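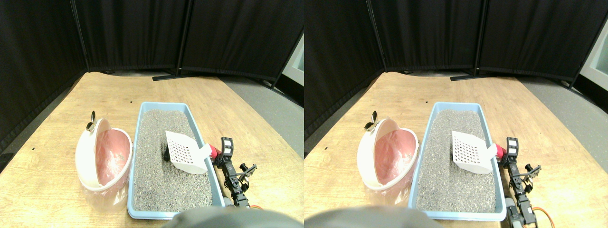
How often should the portable extinguishers be looked at?
Once a month by whoever holds the building keys, and once a year by the service company, who will hang a fresh tag on each one.

Fire and exit walk-through, Gatwood Hall
Comments by Simão Ramalho
December round

Good morning to everyone who has the sheet this month. I've typed my comments under each line because my handwriting was getting complaints (fair ones!), and because a bare "OK" doesn't help the next person very much. Please add your own underneath mine and don't worry about spelling.

1. Front doors open fully from the inside without a key
OK. The left door still wants a good push with the hip when the weather turns damp. I planed a little off the bottom edge last winter and would be glad to do it again, but I'd like Iyengar to look at the hinge first, as I have a feeling the door has dropped.

2. Exit signs lit
One out, over the side door to the parking lot. I swapped the bulb from the box in the supply closet and it came right back on. That was our last spare, so please order more.

3. Emergency lights, test button held for 30 seconds
OK in the main room and both restrooms. The one on the back stairs came on but faded before I let go of the button, and that usually means the battery is on its way. Marked for replacement. Until then there is a flashlight on the hook at the top of the stairs, and I would love for it to stay there.

4. Extinguishers: pin in, gauge in the green, nothing stacked in front
Kitchen OK. Lobby OK, though I did move a coat rack and two strollers to get to it. Back hall unit, serial ending 1587, has its needle right at the bottom of the green. I called Hendard and they will bring a loaner when they come for the yearly service.

5. Hallways and stairs clear
Mostly. The folding chairs have crept back under the stairs again. I know it is the handiest place for them, and I know how heavy they are at the end of a long evening, but they need to go in the chair room. I'm happy to come and help carry.

6. Room limit posted and readable
The card by the main room says 200 and is faded nearly to nothing. New one printed and taped up, with a proper frame to follow.

7. Kitchen: stove off at the wall, hood filter clean, fire blanket in its pouch
Stove and blanket OK. The filter was greasy, so I took it home and soaked it overnight in hot water and dish soap, and it came up beautifully. Back in place now.

8. Smoke alarms sound when tested
All 14 sound. The one outside the office is a newer Tirnora and is much louder than the others, so please warn people before you press it. I gave the piano tuner quite a fright.

9. Extension cords
Found 2 plugged end to end behind the coffee table in the lobby. Unplugged and coiled. If the urn won't reach, please move the urn.

10. Outside meeting point sign
OK, but the hedge is growing over it. Clippers are in the shed.

Still open: front door hinge, exit sign bulbs, back stairs battery, back hall extinguisher, frame for the limit card.

Sheet goes back on the clipboard inside the office door when you're done. Thank you all, and stay warm.
Simão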